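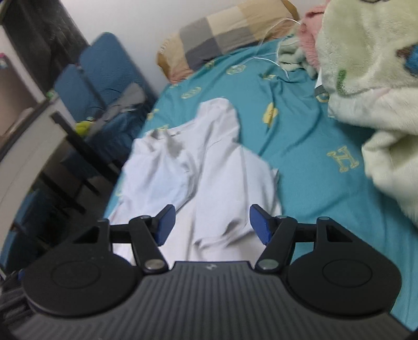
Washing > Folding > Moaning

The white top, again

14 August 2026

I have lived in the flat in Tilamport for four years and I still do not own a surface suitable for folding clothes. There is a kitchen table, but the kitchen table has post on it, and the post has been there long enough to acquire rights. The ironing board lives behind the bedroom door and comes out for weddings. So everything that leaves the washing machine ends up on the bed, where it is folded, or looked at, or slept beside.

I don't recommend a bed for this. A bed is soft, it comes up to the wrong part of your leg, and the middle is exactly as far away as you can reach before your back makes a comment. You smooth a shirt on a mattress and the mattress smooths it back. But it's the biggest flat thing I've got, and it has the great advantage that you can't go to sleep until the job is done. That's the theory. In July I spent the best part of a week sleeping on the left-hand third while a heap of clean towels had the rest.

Most washing doesn't bother me. Pants go in a drawer and nobody has ever inspected the drawer. Towels are rectangles, and I can be trusted with a rectangle. Jeans fold themselves if you pick them up by the right bit. My trouble is with one white top, which has been washed more often than anything else I own and which I have never once folded the same way twice.

It came from Ruth Clegg, who was clearing out before she moved to her sister's and pressed a bin bag on me in the doorway. You don't say no to Ruth. Inside were three cardigans, a skirt I'd have needed a second hip for, and this top, white with white flowers on it. White on white seems a strange decision by somebody. The flowers have faded, too, so that you mostly notice them when you've got your nose near the cloth looking for a stain, and for a second you think you've found one.

I like it very much. I wear it to work, I wear it to things, I wore it to Keerthana's birthday and again to the lunch after Keerthana's birthday, a fact she mentioned in front of people. So it is always either on me or in the wash, and the question of how to fold it comes up more than you'd think a question like that could.

My usual approach has several stages. First I throw it on the bed and it lands in a shape like a dropped napkin. Then I look for the neck. The neck looks a lot like the hem when it's bunched up, and the sleeves hide. Once I have located the neck I pinch the cloth at both sides and give it a shake, and the shake undoes whatever I'd just worked out. Then I lay it down, fold one side in, fold the other side in, turn up the bottom, and stand back to admire a parcel with a sleeve sticking out of it.

Keerthana Gounder folds beautifully, I should say. She spent two summers in a shop called Xie that sold nothing but jumpers, and she can do a T-shirt in the time it takes me to find the label. She has shown me. There's a pinch at the shoulder, a pinch halfway down, a sort of crossing of the hands, and then it's done, flat as an envelope, and I'm standing there saying "do it slower". She did it slower. It made no difference. I can follow her up to the crossing of the hands, and then it might as well be a card trick.
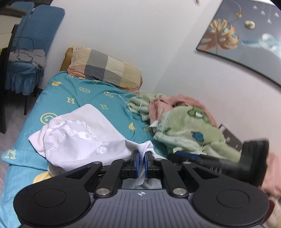 She also had views on the sheet. The sheet is turquoise and has yellow ducks on it, and yellow smiley faces, and the letter H. I bought it in a sale, in the packet, with the pattern folded to the inside, and I've come round to it. Umut Kahraman, who came to fix the window catch and was made to have a cup of tea, asked whether the H stood for something. I said "home". I have no idea what it stands for. He nodded and went back to the window.

What I will say for a loud sheet is that you can find a white top on it. I had white bedding before, and twice I made the bed with a blouse in it. Turquoise shows up everything: the tissue that went through in a pocket, the thread off a seam, the one grey sock that has been in with the whites and is hoping not to be noticed. If you fold on your bed and are thinking of new bedding, go for something a duck would be happy on.

The blankets are another matter. It's August and I have pink fleece and green fleece heaped up one side of the bed as if I were expecting to be snowed in. I run cold. I also have no cupboard for blankets, the cupboard having gone to the hoover and a box marked CABLES that I'm frightened to open. So they stay on the bed, and when I need room for folding they get shoved to the side, and when I want to sleep they get shoved to the other end. I've carried the same blankets round one mattress so many times that they've probably done the distance to the coast. The green one with the cartoons on is the worst behaved. It slides off if you look at it.

And they shed. I don't know what fleece is made of, beyond more fleece, but a white top that spends ten minutes next to a pink fuzzy blanket comes away with a slight blush. I bought a lint roller for this, a Zeker, which was 4 pounds and came with 29 sheets. I know it was 29 because the label was proud of it. They lasted a fortnight. Now I use parcel tape wrapped round my hand the sticky way out, and it's as good, apart from when the door goes.

I did ask at work for tips. Aslı Gezer rolls everything. She rolls tops, trousers, tea towels, her good coat for all I know, and stands them upright in the drawer so she can see them. I tried it with the white one and it unrolled in the night, slowly, like something waking up. Ruoxi Lü hangs up every single garment she owns, including pyjamas, and says life's too short for folding. I've got seven hangers. Five have coats on and one is holding up the shower curtain.

I have tried the sensible things as well, in case you were about to write in. I've tried buttoning it flat, but there's nothing to button. I've tried folding it while it was still slightly damp, which gave me a crisp fold and a smell. I tried a bit of cardboard cut to size, slid down the middle, the way shirts come. The cardboard was the side of a Petent kettle box, and it worked well for three washes before I left it inside and put the whole lot through on a forty. If anybody wants to know what a kettle box looks like afterwards, it looks like porridge, and it gets in the seal.

So at the moment the method is as follows. Shove the blankets over. Lay the top face down with the neck towards the pillow, which gives you something to aim at, and mine is checked, so there are straight lines to squint along. Pull the sleeves out before anything else. I can't stress the sleeves enough. Fold it in half the long way, sleeve on sleeve, and then bring the bottom up to the neck, and leave it at that. It comes out wider than the drawer likes. The drawer can cope.

Last night I got as far as the sleeves, and then Ruth rang to ask if I'd any use for a standard lamp. I'm collecting it at the weekend. The top is on the chair.

Filed under: Housework, if you can call it that

Comments (2)

Keerthana: It's pinch, pinch, cross, LIFT. You never lift.

Aslı: You rolled it too loosely. Start from the hem and squash as you go.

We use cookies to remember your settings and count visits. By carrying on reading you agree to this. OK / Tell me more

Contact | © The Left-Hand Third | Back to top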